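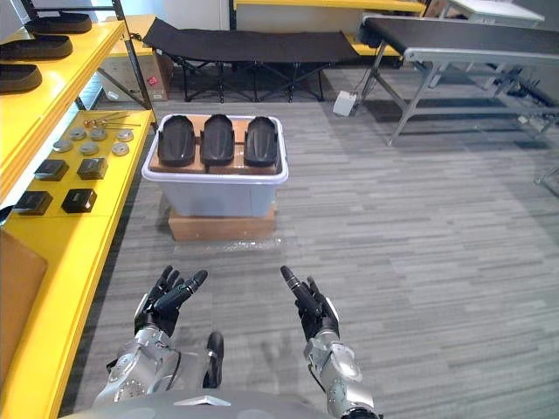

Sole area, floor side: white bin on its cardboard box, yellow shelves at left.

Print this page | E-mail this page

KURIS SHOE COMPONENTS, KEDETWOOD
Monthly walk-round, sole storage and small parts area
Month: April. Start 14:00
Checked by: Arif Marikar
Marks: OK = no action. C = comment only. A = action needed, name and term written beside it.

1. FLOOR AND WALKWAYS

1.1 Carpet tiles flat, no lifted corners: OK
Comment: I walked over the full area in flat shoes and felt no edge. The tiles by the door were glued again in winter and they hold well.

1.2 Walkway free to its full width of 900 mm: OK
Comment: Measured at the narrowest point, between the yellow shelves and the wall.

1.3 No loose packing material on the floor: A
Comment: A strip of clear plastic wrapping lies on the carpet in front of the cardboard box. It is exactly where a person puts the foot when bending to the bin. Plastic on carpet slides very easily. Please pick it up and put it in the film waste, also when it is only a small piece. Responsible: day shift. Term: same day.

1.4 No cables across the walkway: OK

2. BINS AND BOXES

2.1 Storage bins without cracks or sharp rims: OK
Comment: I passed a cloth along the rim of the translucent bin and it did not catch.

2.2 Bins stand on a firm base: A
Comment: The bin stands on a flat brown cardboard box. I understand the reason, the height is more comfortable for the back. But cardboard becomes soft with time and we can not see it from outside. Please replace it with one of the low plastic stands from Hassanpour, we have them in the store room. Responsible: Arif Marikar. Term: before next walk-round.

2.3 Inserts sit level and hold the parts: OK
Comment: The cardboard insert carries three black pieces, standing upright with equal space between them. I pressed the insert lightly with the hand at both ends and it did not tip. When you change the insert, cut the new one to the same size as the old. One that is too short will drop at one side and the pieces lean on each other.

2.4 Bin weight below hand lifting limit: OK
Comment: Far below.

2.5 Label on bin readable from the standing position: C
Comment: I would like to have bigger letters on all the bins. It is not a fault against the present rule.

3. YELLOW SHELVING

3.1 Frame stands straight, bolts tight: OK
Comment: I shook the black frame by hand at shoulder height. There is no play.

3.2 Shelf load plate present, load below limit: OK
Comment: With soles we will never reach the limit. Please do not use this as an argument to put the Atus molds there again.

3.3 Soles lie flat, nothing over the front edge: OK
Comment: The soles on the upper shelf lie flat in a row, front to back. Please keep it so. If they are put one on top of another they mark each other on the ridges, and the pile can fall to the walkway side.

3.4 Small parts and tools on the lower shelf in order: A
Comment: Thin metal rods and tools with small brass-colored fittings lie together across the shelf near the far end, without tray. A rod can roll, and a small fitting on a gray carpet is hard to find again. I ask for a tray with a raised border for the rods and a closed box for the fittings. Responsible: tool crib. Term: 14 days.

3.5 No sharp tips toward the walkway: C
Comment: I checked each rod by hand. The tips are blunt, but with a tray this point will be solved together with 3.4.

4. LIGHT, FIRE, EXIT

4.1 Light on the work surface: OK
Comment: Measured 295 lux on the lower shelf. Last time it was less, a tube was changed after that.

4.2 Extinguisher in place, seal not broken: OK

4.3 Exit door opens with one hand: OK

5. OPEN FROM LAST TIME

5.1 Missing screw cover on the wall socket: closed.
5.2 Order of new shelf labels, 1,000 pieces on the roll: still open. Purchasing says the roll is on the way.

Signed: Arif Marikar

COMMENTS (4)

packing_2: For 2.2, the low stands in the store room have no rubber feet. Is this OK on carpet?

Arif Marikar: Yes, on carpet it is OK. On the tiled floor in the washing room please take only the ones with rubber feet.

tool crib: We have a tray for the rods. It is a little longer than the shelf is deep, so it must stand along the shelf and not across. Will bring it tomorrow morning.

packing_2: Film waste bag was full, I put a new one.

Print this page | E-mail this page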